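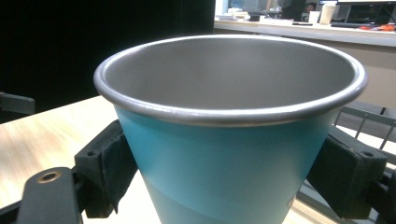 Karpenko
Maintainer of the Enham Cups set

Enham Cups: README

What is inside

Enham Cups is a collection of short recordings about one small household subject: drinking cups, and what people do with them in a kitchen between one meal and the next. Cups are taken from a shelf, put on a table, moved to the sink, turned over to dry, and put back. The set has 2275 recordings. The written notes that go with them contain 3129 lines, because a longer recording can have more than one note.

The collection began in April as a side part of the Wunton kitchen project. At first we wanted to cover all tableware, but plates and bowls needed other labels, so they were moved to a separate set.

Cups in the set

We accept any cup without a handle or with one handle. Coated metal cups are the group I like most. The turquoise one has a thick rolled rim of silver metal, and its inside is plain matte gray. The colour on the outer wall changes lower down to a paler blue. In the notes such a cup is called "turquoise, metal rim", and the paler part is called "lower band". Please do not write "two cups" when you see the two colours.

Glass cups are present but they are fewer. Paper cups are not included.

How to read the labels

Each note has four fields, separated by a semicolon:

cup; colour; state; action

"Cup" is the material group: metal, glass, ceramic or plastic. If the annotator was not sure, the word is "unknown", and this is a correct answer.

"Colour" is the main colour of the outer wall. The inside colour is written only when it is different, after a slash. For the metal cup described before, the field is: turquoise/gray.

"State" is one of: upright, on side, upside down. A cup which is leaning on another cup is still "upright" if its opening looks more up than sideways. We discussed this rule for a long time and some old notes do not follow it.

"Action" is one verb in simple form, such as lift, place, turn, stack or hold.

Contents of the cup are not labelled. Earlier we had a field for full and empty, but in many recordings the bottom is too dark to decide, and the field was removed in version 2.

Known problems

Shiny rims give bright highlights. Several annotators marked a highlight as a scratch or as a drop of water. I corrected the ones I found.

Pale marks on coloured walls are difficult. They may be a reflection or a stain. The notes now say "mark" for both.

The words teal, turquoise and blue-green were used freely in the first months. They are all changed to turquoise. If you need fine differences in colour, please do not rely on our labels.

Stacked cups are counted as one object until they are separated. Around 2 in every hundred notes still break this rule, mostly in the recordings made in the Enham kitchen.

Files and requests

Recordings are kept in folders by cup material, and the notes are in one text file for each folder. The file names follow the Zedeo pattern, so the old Zedeo scripts can open them without changes. When you send a correction, please write the folder, the recording number and the old line together with the new line. Corrections to spelling are also welcome.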